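Last updated: October 8, 2020

Review: The Guteso hand-held gripper, tried out at the Karkside open day

I went to Karkside hoping to look at robot arms and came home wanting a gripper I could hold in my own hand.

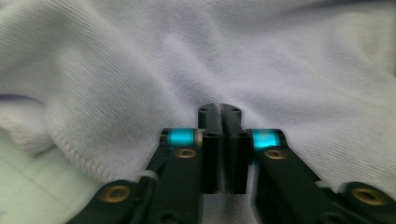

Boonyarit wrote to me after I posted a short note about the visit: two flat fingers are fine for boxes, but cloth will beat them every time, so why get excited? I had the same doubt going in. I have watched plenty of arms do beautiful things with blocks and then make a mess of a sleeve. But the Guteso people had put their tool on the laundry table, of all places, and let visitors have a go for as long as the line behind them would put up with it.

I got 8 minutes, and I loved it. You squeeze, the linkage closes, and the two black pads come together more evenly than I expected. With a pale sweatshirt-type fabric the trick is to come in low, press lightly and let a little ridge gather up before you close. Go in hard and you just push the cloth around. My first few grabs got nothing at all. After that I was picking up a single layer by the hem and laying it over, and I was grinning like a kid at a claw machine!

What I like most is how much it teaches you. The demo was built on the idea that a person does the job by hand with the gripper and an arm later learns from the recordings, and holding the thing makes it very clear what the arm is up against. You have no palm and no thumb to smooth with. A thick rolled hem is a gift – there's something to bite on – while the flat middle of a shirt is hard work. I found myself planning each grab a step ahead, which I never do when I fold laundry at home.

The build feels right for the job. The arms are layered plates with brass-colored inserts, and the bright cyan bands up by the fingers are easy to pick out when you're looking down at your work. There was no wobble that I could feel. I'd like a grippier pad for thin cotton, though, and my wrist was tired by the end. The squeeze is stiffer than it needs to be, and smaller hands than mine are going to notice.

The arm demo came next. It folded 30 towels while I stood there, slowly, with a couple of odd corners, and the room was completely hooked. The crew told us it had learned from 251 hand-held runs, and they plan to get to 300 before they change the fabric. I would have liked to see it try a sweatshirt, but that part isn't ready. Perkalham is supposed to host the next open day in May.

Would I recommend it? For a class or a small lab that wants to work on soft stuff, yes, and gladly. Try one in person first if you can, and bring a hoodie – the towels on the table were a bit too easy.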